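Follow these steps after the Jundale under-sink filter is mounted and the water supply is back on. Keep the sink clear until step 5.

## 3. First flush

1. Open the cold tap slowly. Air in the line will make it spit.
2. Let the water run for 8 minutes. Gray or cloudy water is normal with a new cartridge.

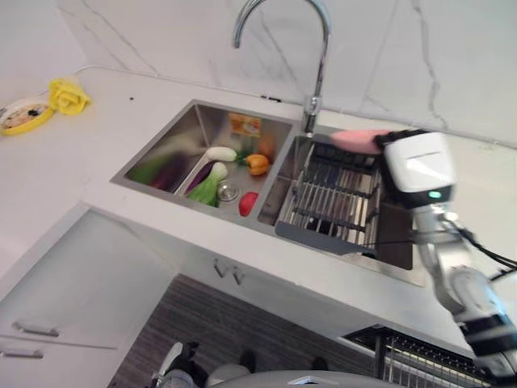 3. Close the tap and check both push fittings with a dry paper towel. If the towel picks up any water, push the tube in another 8 mm and check again.

 **Caution:** Do not use thread tape on push fittings — it stops the seal from seating.

4. Fill a cup, pour it out, and fill it again. Taste the second one. A flat or dusty taste means the cartridge needs more flushing.

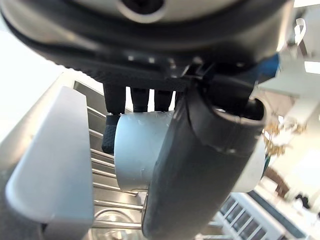 5. Set the reminder dial to the current month. If you install in July, turn the pointer to 7.

## 4. Everyday use

Run the tap for a few seconds each morning before filling a kettle. The filter is for cold water only. Anything above 33 °C damages the cartridge and voids the warranty. 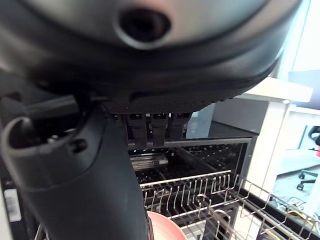 *Fig. 3. Cold water only.*

If the house is empty for more than 21 days, shut the inlet valve and take the cartridge out. Flush again as in section 3 when you return.

**Note:** Filtered water has little chlorine left in it. Rinsed vegetables should be dried before they go in the refrigerator — they spoil sooner if put away wet.
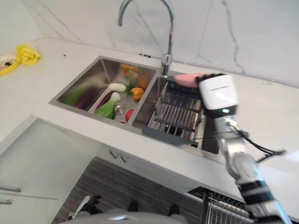

*Fig. 4. Produce in the left basin.*

Spare cartridges are sold by Hustisska. Quote the code on the bracket when you order.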